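[Karkska-list] Re: Second cat and the food bowl problem

From: Ulises Iturra
To: Karkska cat owners list
Date: 2024-01-04

Print this message | E-mail this message

Nélida Durán wrote:

> Dear all, we adopted a second cat in June, a young female called Julledow.
> The first weeks were calm. Now she eats her own portion very fast and then
> pushes our old male, Muneno, away from his bowl. He does not fight, he only
> walks off and sits under the chair. He lost weight and the vet told us he
> must get back what he lost. We tried to put the bowls in two corners of the
> kitchen but she just runs from one to the other. Must we buy one of those
> feeders that read the chip? They are expensive here. What did other people
> do?

Dear Nélida,

I had the same trouble with my two cats, so I write to you what we did, and the others can correct me where I am wrong.

First, I would not think of it as jealousy. My vet explained to me that a cat likes to eat alone and that two bowls in one kitchen are still one place for them. The young one does not need to hiss or hit. It is enough that she comes and looks, and the old one leaves. You wrote that Muneno walks off without a fight, and this was exactly our case. We believed for a long time that he was simply not hungry.

What helped us was a door. Not a special door, the normal door of the bedroom. The old cat eats in there with the door closed, and the young one eats in the kitchen. He gets all the time he wants, even if he stops in the middle and washes himself. When he asks to go out I take the bowl away, also when there is food left in it. This last part is important. In the beginning I left it on the floor, and of course she found it before I had closed the door behind me.

Second, please weigh the food. I was using a cup and I was very sure of my cup. Then I borrowed a kitchen scale and saw that I gave a different amount every morning. Now I write it on a paper on the refrigerator. For the wet food we open one can of 800 grams and divide it in portions the same day, in small closed boxes, and the rest goes to the cold.

Third, make her slower. We put her dry food on a flat tray with low walls inside, and later on a simple oven dish turned over, with the pieces all around it. She needs three times longer than before, and when she has finished she is less interested in what happens in the bedroom. I also play with her before the meal and not after it. A light on the wall is not so good for this in my opinion, she cannot catch it and she becomes nervous. A string with a piece of cloth is better.
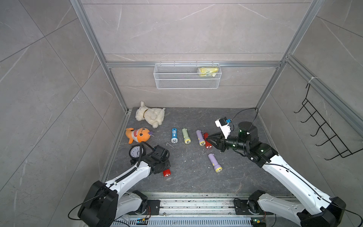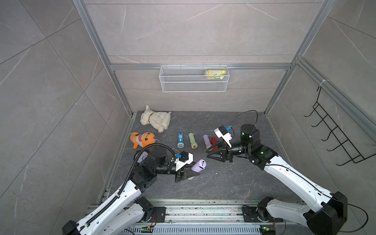 Two robot arms at work in a small tiled enclosure

About the feeder with the chip: Mekdes Tilahun from this list has one and she is content with it, but she told me that her young cat learned to push in from the side while the other one was eating. She had to put it in a box with only one opening. So I would wait with the money until you have tried the door for some weeks.

Please weigh Muneno too, once a week and on the same day. I stand on the scale with him and then without him. My scale is not very exact, but you see the direction. If he still goes down when he eats alone, then the problem is not Julledow, and you should return to the vet soon and ask about his teeth and his kidneys. With an old cat I would not wait long with this.

One more thing that I forgot. Do you have more than one water bowl? Ours stood next to the food, and the old one did not drink enough there. We put a second one in the corridor -- a heavy one, so it does not slide -- and he goes to it every evening.

Write to us how it goes. I have also a drawing of the box that Mekdes made, if you want it I can scan it on the weekend.

With kind regards,
Ulises

Recent messages on this list

Re: Litter that does not stick to the paws (Facundo Sosa)
Carrier for the train to Aravena, which size? (Catalina Quezada)
Re: Carrier for the train to Aravena, which size? (Mekdes Tilahun)
Cat afraid of the new washing machine
Second cat and the food bowl problem (Nélida Durán)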